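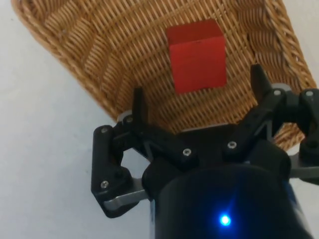

Handout 6: Notes from the Trasstead open day

These notes go with the visit to the Flanum hall at Trasstead on Friday, October 27, 2023. Read them before the seminar and bring them with you. Room 212 as usual.

1. The task

The demonstration was a pick-and-place task with a basket and a cube. It is a small job, but it covers most of what we did in June: approach, grasp, lift, move, release. The arm has a two-finger gripper, so the cube has to lie between the fingers before they close. If the gripper comes down at the wrong angle, one finger meets the cube first and pushes it.

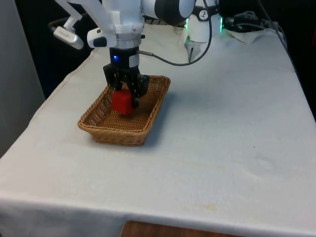 Fig. 2. Gripper holding the cube low in the basket.

The sides of the basket slope, which leaves less room at the bottom than at the rim. Keep this in mind for question 2 below. Look also at how the cable loops away from the gripper, and think about how far the wrist could turn before the cable became a problem.

2. Setting out the table
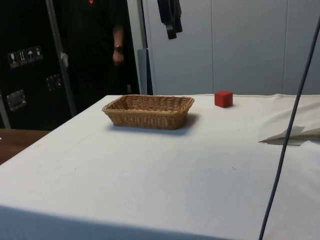

Start positions matter more than most of you allowed for in your Plalumach reports. A trial can only be compared with another if both began from the same layout, and "cube on table" is not a layout. With the cube to the right of the basket and a little further back, as it is here, you would need to give both distances and the angle of the basket. Mishra sheets have a box for each.

3. For the seminar

Write short answers to these.

1. Which stage of the task needs the most accurate position, and why?
2. How would you choose a safe height for releasing the cube?
3. What would you change if the cube were swapped for a ball?

One side of A4 is enough. Hand it in at the start.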